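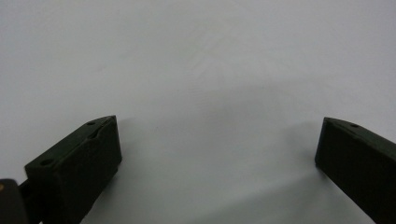

A plain pale surface with faint streaks toward the top.

Streaks on white and light gray surfaces

Pale, smooth surfaces hide crumbs poorly and streaks even worse. Most streaks come from too much cleaner. Two drops of dish soap in a quart of warm water is plenty for a countertop, a shelf or a painted tabletop.

Wring the cloth until it stops dripping. Wipe in one direction, then go over it again with a second cloth and plain water. Dry right away with a clean towel – an old cotton T-shirt works too. Skip fabric softener when you wash your cleaning cloths. It leaves a film.

Check the work from the side, with your eyes low. Marks you can't see from above show up at that angle.

For a dull patch that stays after rinsing, mix one part white vinegar with four parts water and try it on a hidden corner first. Don't use vinegar on marble or other natural stone.

Mugs and pans can go back once the surface feels dry to the hand.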